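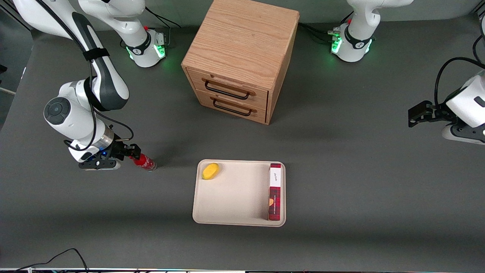
Why do we have elbows?

An elbow lets your arm bend in the middle, so your hand can reach your mouth, your hair and your own shoulder. An arm with no elbow could only swing around like a plank.

What is a joint?

A joint is a place where two or more bones meet. Your skeleton has lots of them. Some joints move a great deal, like the one at your shoulder. Some barely move at all, like the ones between the bones of your skull.

Different joints move in different ways. Your elbow and your knee are mostly hinge joints. They open and close the way a door does. Your shoulder and your hip are ball and socket joints. The rounded end of one bone sits in a hollow in another bone, and this lets the limb move forwards, backwards, sideways and around in a circle.

At the top of your neck there is a pivot joint, where one bone turns around part of another. You use it when you shake your head to say no.

Three bones at the elbow

The bone in your upper arm is called the humerus. Your forearm has two bones, the radius and the ulna. All three meet at the elbow. The pointy bit you lean on when you are bored at the table is the end of the ulna.

Hold your arm out with your palm facing up, then turn your palm to face the floor. The radius has just rolled across the ulna.

What holds it together?

Strong bands called ligaments tie one bone to another. Tendons join muscles to bones. The ends of the bones are covered in smooth, slippery cartilage, and there is a small amount of thick fluid inside the joint that helps everything slide.

Muscles can only pull. They cannot push. When you bend your elbow, muscles at the front of your upper arm, including the biceps, get shorter and pull your forearm up. To straighten it again, the triceps at the back does the pulling.

Is the funny bone a bone?

It is a nerve. It runs behind the inside of your elbow, close under the skin, and when you bump it you get a tingling feeling down to your little finger.

Try it yourself

Keep one arm completely straight and try to eat a sandwich with that hand. Then try to scratch your nose.

Words to know

Cartilage: smooth, firm tissue that covers the ends of bones
Ligament: a band that joins bone to bone
Tendon: a cord that joins muscle to bone

Written by Corinne Whitlock
Last updated 16 May 2021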